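Food Materials, Session 4: Eggshell
Notes by Oana Surdu

I love this session! A shell is mostly calcium carbonate, laid down as tiny columns over two thin membranes, and it is full of pores. Air goes in, water vapour comes out, and the air pocket at the blunt end grows as the egg ages.
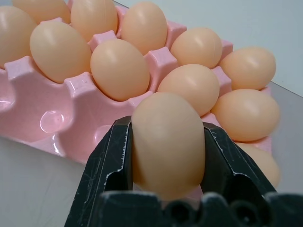 Page last changed: 1/16/23

Shell colour comes from the breed of hen and tells you nothing about taste. A peach-beige egg and a white one can be just as good inside.

Before next time, read the Sturdale handout on domes and arches, then try pressing an egg end to end between your palms (rings off, please, and do it over a bowl!). Bring 10 clean half shells for the vinegar test. Roxana Ciobanu has the spare beakers.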